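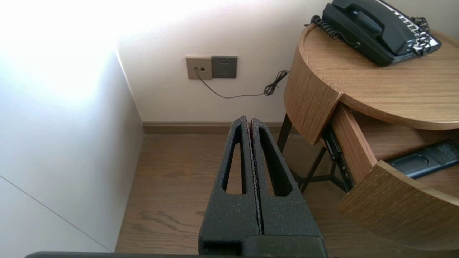
Fiction / Short Stories

The Line

The phone rang at twenty past six, while she was still deciding what to do with the side table.

She had been in the house since noon. Her aunt's bedroom was the last room, and she had left it for last on purpose. The bed was gone, and so were the dresser and the lamp. The movers had taken everything that had a green sticker on it. The side table had no sticker. It had rounded edges and a drawer that stuck in November and slid in July, and the phone sat on top of it, black, with a cord, where it had been since before she could reach it.

She let it ring four times and picked up.

"Pfister Road?" a man asked.

"Yes."

"I'm calling about the pears."

She said there were no pears. He said he understood it was late in the year, but he had been told to call at this time and ask about the pears, and he would like to know if there were any left.

"Who told you to call?"

"The lady at the house."

She told him the lady at the house had died in September. The line was quiet for a while. She could hear a radio behind him, and a dog's nails on a hard floor.

"I'm sorry," he said. "I'm in Haltbridge. We don't get the news from over there."

Haltbridge was 4 miles away, on the other side of the river. You could see its water tower from the upstairs bathroom.

She asked him how many pears he usually took. He said two boxes, and that he left the money in the drawer.

"What drawer?"

"By the phone. She had me come up, because of her hip."

After he hung up she sat down on the floor with her back to the wall and pulled at the drawer. It stuck. She worked it from side to side the way her aunt used to, a little left, a little right, and it came out far enough for her to get a hand in.

There was a notebook, a pencil, a rubber band gone hard, and an envelope. The envelope had money in it. She counted it twice on the floorboards and got $472 both times, mostly in fives and ones. The notebook had a marbled cover, and each page was ruled by hand into columns. There were no names in it. There were only things people had called about, and beside each thing a number.

Pears, 2 boxes. Ride to the eye doctor. Pears, 1. The Elance boy, shoes. Sheet music. Pears, 2. Read letter aloud. Ride. Read letter aloud. Well pump.

The entries were numbered down the left side. The last was 1,027, in August, and it said Pears, 2, will call in the fall.

She had visited her aunt every second month for nine years. They had eaten soup in the kitchen and talked about the roof. In all that time the phone had rung perhaps twice while she was there, and both times her aunt had gone up to answer it, slowly, one hand on the rail, and had come back down and said it was nothing.

She turned back through the pages. Number 814 was only one word, Purnilau, and no amount. She knew the word. It was the name of the village her grandmother had come from, and it was also what the family called the lullaby, since the village was the only part of it any of them could pronounce. She tried to think who would call a house to ask for that. She hummed the first part of it and forgot the second.

It was getting dark. She went down the back stairs and out to the yard with a flashlight. The pear tree stood by the fence. Most of the fruit was on the ground and no good, but there was some on the high side where the deer couldn't get to it, and the ladder was where it always was. She filled one box and part of another. Her hands got cold. She carried the boxes into the kitchen one at a time and put them on the counter.

Then she went upstairs again. She didn't have the man's number, and the phone was too old to tell her. She sat on the floor beside the table and waited.

The service was paid through the end of the month. She had written that on her list, with a line to call the company and have it shut off.

A little before eight it rang.

"I was thinking," the man said. "I could just come get them, if there were any. I know the way."

"There's a box and a half," she said.

"That's plenty."

She told him the porch light was out and to mind the second step. After that she got the pencil from the drawer, turned to the first empty line, and wrote 1,028.

Filed under: Fiction, Family, Houses

38 shares
6 comments

More short stories
The Good Scissors
Snow Route
What the Tenant Left
Eleven Dollars in Stamps
A Coat for the Ferry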